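# Where do clean clothes wait? A small study of sorting and folding in a student house

Toon Wouters and Genalyn Dizon, course Home and Daily Life

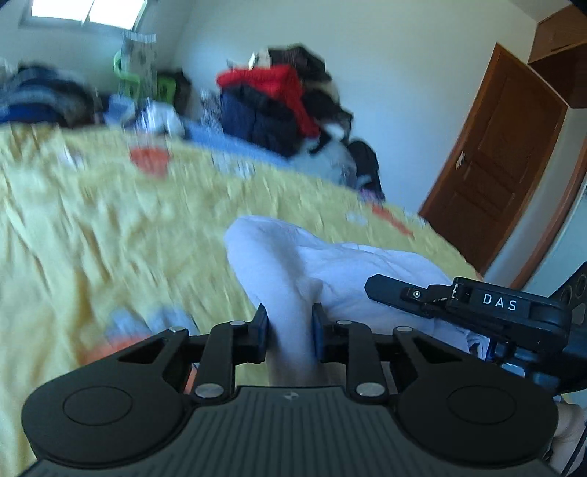
Our report is about the time between washing and putting away. In many student rooms the clothes are washed, but they do not reach the wardrobe on the same day, and we wanted to know where they stay in the meantime. In the bedroom we studied first, the answer was the bed. The clothes and bags lay in a long pile along the wall, with a red jacket on top of the highest part and a green backpack near the middle, and the pale yellow bedspread in front was the only wide surface for working. We call such a place a "waiting place" in the rest of this text.

## Method

We asked the people in the house on Zawadzka to keep a paper diary during 15 days in January. Every time they moved a piece of clothing from one place to another, they wrote one line. At the end we had 400 lines, but some were difficult to read and a few had no place written. We kept 148 lines in which both the old place and the new place were clear.

After the diaries we tried two ways of tidying. In the first way, the person takes the nearest piece, folds it and puts it directly in the wardrobe. In the second way, the person first makes groups on the bed (jackets, shirts, towels, bags) and folds only when the pile is finished.

## What we found

The bed was the most common waiting place and the chair was the second. We had expected the opposite. Genalyn thinks that the chair becomes full very quickly, and then people continue on the bed.

The second way of tidying was slower at the start, and Toon did not like it, as the bed looks worse before it looks better. However, the participants made fewer walks to the wardrobe. Bags caused the most trouble in both ways. They have no shelf, they are not folded, and they often went back to the same pile where they came from.

Hangers were also a problem. Most participants looked for them after folding, and then they had to unfold a shirt again. We now advise to collect the hangers first.

## Weak points

We studied one house only, and the people knew that we would read their diaries. One participant told us that she tidied more than usual in the first days. We also did not separate clean clothes from clothes worn once, and this would be a good question for a next group.

The diary form is in the appendix, together with the list of places.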